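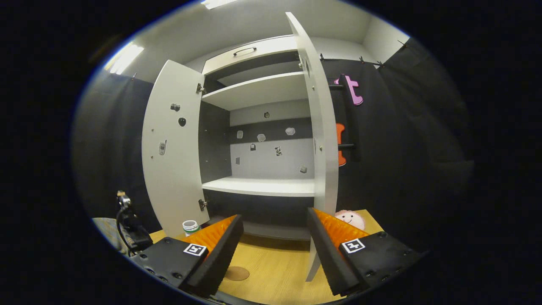
Lerville Children's Library Reorganizes Its Activity Room Around Picture Labels

The activity room at the Lerville children's library reopened in October with fewer toys on the floor and more of them behind cabinet doors. The change is part of a wider review of storage in the youth department, which holds 1,790 loan items in addition to its books, among them puzzles, games and craft kits.

The coordinator of youth services, who led the review, met with the newsletter one morning before opening to discuss the new arrangement and what the staff has learned from it so far.

"We had good furniture and no agreement about what went in it," the coordinator said. "Every shift put the room away differently. A child who came in on two mornings would find two different rooms."

The department began by emptying every cabinet and sorting the contents by how often they were used. Of the items examined, 575 were moved to the basement store and 13 were discarded as damaged. The remainder was returned to the activity room under a single plan.

Stickers play a large part in that plan. Small pictures are placed on cabinet doors and on the back panels between shelves, at a height chosen with younger visitors in mind. The coordinator said written labels were tried first and served only part of the audience.

"Most of the children who use this room do not read yet," the coordinator said. "They recognize a telephone or a camera long before they can sound out the word. Once the pictures went up, they started asking about them, and that gave us a way to talk about where things live."

Staff members are asked to leave the doors of a cabinet fully open during a session, so that children can see the shelves without pulling on the handles. The doors are closed again at the end of the day.

White was kept as the main color for the cabinets. The coordinator described this as a practical decision – marks show quickly and can be wiped off the same day – although some parents had asked for something brighter. Color comes instead from the shapes and letters hung up for early learners. Black curtains along the walls remain from the years when the room was used for puppet performances, and the department intends to keep them.

"They make the room quieter," the coordinator said. "We looked at taking them down, and the staff who run story time were very much against it."

The library consulted Negi, a supplier of school and library furniture, on shelf spacing. A second cabinet is to be ordered through the Prakham branch, where the same system will be introduced for children up to age 8.

Asked whether the stickers would last, the coordinator was cautious. "Corners lift, and small fingers find them. We keep spare sheets in the office and replace what we need to. I would prefer that to something permanent, as the contents of the shelves will change."

Families who wish to comment on the room may leave a note at the youth services desk during opening hours.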